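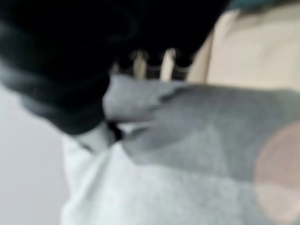

17 Sep 2020
Notebook, soft goods corner, Sisside workshop

Started on the fabric folding again after putting it off since July. Folding on a table is a solved matter here, or at least a matter we have all agreed to stop arguing about. Folding on the sofa is another thing, and the sofa is where people at home do it, so the sofa is what the folding guide has to cover. Inês Henriques pointed this out in July. I wrote it down then and did nothing, and it has been sitting on the facing page looking at me ever since.

What we have: the cream leather sofa, the light gray throw pillow, a piece of gray fabric, and the dusty blue cloth that everyone calls the towel. It may or may not be a towel. It has that sort of surface. I am going to call it the blue cloth and let Amândio Aguiar take it up with the label, if he ever finds one.

Notes on the sofa as a work surface

It is a bad one. I say this with affection. The seat gives under any pressure, so a crease pressed at one end lets go at the other. The leather is smooth and a bit glossy, and cloth slides on it whenever you pull from one side only. Then there are the stitched seams. They run across the seat, and a hem laid close to one will drop into it and stay there like a coin in a car seat. I spent a good part of the morning lining edges up with what I believed was the edge of the cloth and was in fact the seam under it.

The flatter part of the seat near the front edge is the best place to work. The leather is smoother there and less puffy. The drawback is that it is near the front edge, and gravity has opinions. Twice I had a decent half fold and watched the lower layer leave for the floor.

The backrest is no use for anything except draping. It is padded and tufted, and there is a button dimple in it that swallows corners. The armrest is better than it looks: broad, boxy, firm enough on top to take a finished stack if the stack is modest.

Gray fabric

Soft, creases if you so much as look at it. The trouble is all at the ends. The middle lies out broad and flat without any help, but wherever you take hold, it bunches into a lump, and the lump gets folded in with everything else if you are not paying attention. I was not paying attention. The result was a neat rectangle with a fist in it.

What worked better: take hold right at the edge and take as little as you can. A small pinch gives you a small lump. Then let go completely and stroke from the middle out to the pinched end before making the fold. Inês does this without thinking and could not tell me when she learned it. I had to write it down as a step, with a number, like assembling a bookcase.

Amândio's method is to throw the whole thing up and let it land. He got one beautiful landing and has been telling people at Ilwood about it by phone. He has not mentioned the other attempts, so I am recording here that there were other attempts.

Blue cloth

More body than the gray, and it holds a fold better once you get one. It is close to square, so there is no long side to argue over, which ought to save time and doesn't. You still turn it round looking for the long side.

Lifting it clear of the seat is the way to start. Laid down and tugged, it catches on itself. Held up over the cushion, it at least shows you where the trouble is. Keep the top edge straight and the rest can be sorted out on the way down; lose the top edge and you might as well put it down and have coffee. Most of the wrinkles start where you are holding it, so a tight fist makes the very thing you are trying to get rid of. Loosen off, let it hang, lower it bottom edge first, and pull the top edge back toward you a little at the end.

Do not do what I did and lower it flat all at once. It traps air, settles in a dome, and slides off to one side with great dignity.

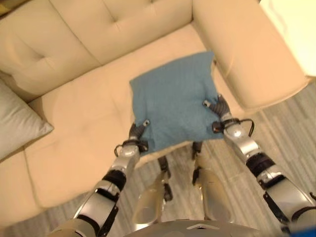
Order of work, draft 3

1. Move the pillow to the far end of the seat. Not onto the floor, where I stepped on it.
2. Wipe the seat with a dry hand. Crumbs print through the gray fabric. (I don't know whose crumbs. I have a theory.)
3. Pick up the cloth by two neighboring corners, small pinch, top edge straight.
4. Let it hang until it stops swinging.
5. Lower it bottom edge first, clear of the seams if there is room.
6. Stroke from the middle toward the held corners.
7. Fold in half toward the backrest. Folding toward the front sends it to the floor.
8. Fold in half again, press with the flat of the hand, count to 3 and lift the hand straight up. Dragging it away takes the top layer along.
9. Set it on the armrest.

Inês read this over and said step 4 was padding. She then skipped step 4 and had to start over, and I made no remark, apart from this one.

Loose ends

The Cardoso people want the guide to fit on one side of a card. Draft 3 does not, unless the card is the size of the sofa. I could drop step 2, but I feel strongly about step 2.

Flaletcombe asked whether the same steps would do for a fitted sheet. I have not replied. I would like a quiet month first.

To try next: the blue cloth on top of the gray fabric. With the gray laid out underneath, the blue might stop sliding on the leather. Amândio thinks the two will grip each other and fold up as one. He may be right, and I'd rather find out when he is in the other room.

Also need to order a second gray piece from Ilwood, same weight, so I can fold one and leave one flat for comparison. Old order number was 2087, written on the back of the July page. Ask for it unfolded this time. The last one came with creases of its own and I blamed myself for them for most of an afternoon.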